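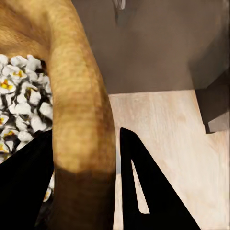

Sioned Bevan has run the Saturday-style matinees at the Griffiths, Drernley's only movie house, for 16 years, and she still watches every film from the back row. "I want to hear them laugh!" she says. "You don't get that in the booth."

She grew up two streets over and saw her first picture there at six, a western with a reel missing. "I made up the middle myself, and I still like my version better."

The old hall has 30 rows and a balcony that creaks, and in January it sold out for a silent comedy with live piano. Bevan lights up when she talks about that night. "People stood up and clapped for a film older than their grandparents. I cried, I really did."

Next up is a run of musicals, starting at 11 in the morning.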